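The Second Life of a Sneaker

By Nusrat Bandara
29 May 2020

The line outside the Figueroa repair shop used to form before the doors opened. Since the spring it has moved to the mail. Padded envelopes and shoeboxes come in from three states, most of them holding a pair of sneakers with a split sole or a worn heel, and a note from the owner asking if anything can be done.

Usually something can. Abelardo Domínguez has been fixing shoes for most of his adult life, and he says the work has changed more in the past few years than in the two decades before that. When he started, almost everything on his bench was leather. Men brought in dress shoes for new heels. Women brought in boots for zippers. Sneakers went in the trash.

"People thought of them like a carton of milk," Domínguez said. "You used it up and you bought another one."

Now sneakers make up more than half of what he takes in. Part of the reason is price. A pair that costs as much as a good pair of dress shoes is worth a repair bill. Part of it is that people walk more than they used to, and with many stores closed this spring, customers who would have shopped for a replacement went looking for glue.

The most common problem is sole separation. The upper of a modern running shoe is often a single piece of knit fabric, bonded to a foam midsole with adhesive. Heat weakens the bond. So does a trip through the dryer, and so does a summer in the trunk of a car. Domínguez cleans out the old glue with a small brush and solvent, roughs up both surfaces, applies new cement, and clamps the shoe overnight. He charges more if the foam has started to crumble, and he turns the job down if it has gone too far.

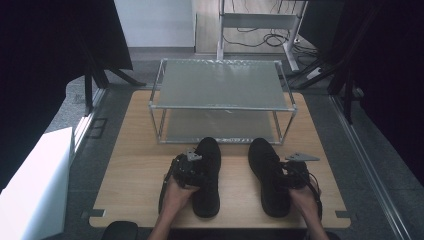
Knit uppers are harder. A hole over the big toe can't be stitched shut without leaving a ridge that rubs. Peninah Khaemba, who trained as a sweater mender before she took a bench at the shop, patches them from the inside with a thin stretch fabric and then darns over the top in matching yarn. Black is the easiest color to hide a repair in. White is the worst, she said, as the old yarn has yellowed and the new yarn hasn't.

Her record is 2 hours on a single toe. She did not charge for all of it.

Not everyone in the trade thinks the boom will hold. Uriel Paredes sells soles and cements to repair shops under the name Nodico, and he has watched his list of customers shrink for years. He had 90 shops on his books when he took over the business. Many of the owners were near retirement and had no one to hand the keys to.

"The demand is there," he said. "The hands are not."

Constanza Garrido is trying to train some of those hands. Her evening course at Drerkarport, a shared workshop in a former bottling plant, teaches basic shoe repair in four sessions. Students bring a pair of their own and are told it may not survive. The first session is taking the shoe apart, which takes longer than most people expect. The classes stopped in March. She hopes to start again in July with fewer people at each table.

In the meantime she answers questions by phone, and most of them are about care. Her advice is dull, she said, and has not changed. Take the shoes off by untying them. Don't push the heel down with the other foot. Let them air out overnight between wearings, and own two pairs if you walk every day. Wash knit uppers by hand with cool water and a little dish soap, stuff them with plain paper, and keep them away from radiators. Pull the insoles and dry them separately.

She is also against closets, or at least crowded ones. Shoes piled at the bottom of a closet get bent and stay damp. An open shelf near the door is better, and any open shelf will do.

Domínguez keeps his own pair under the counter. The soles have been replaced once, and the left one is due again.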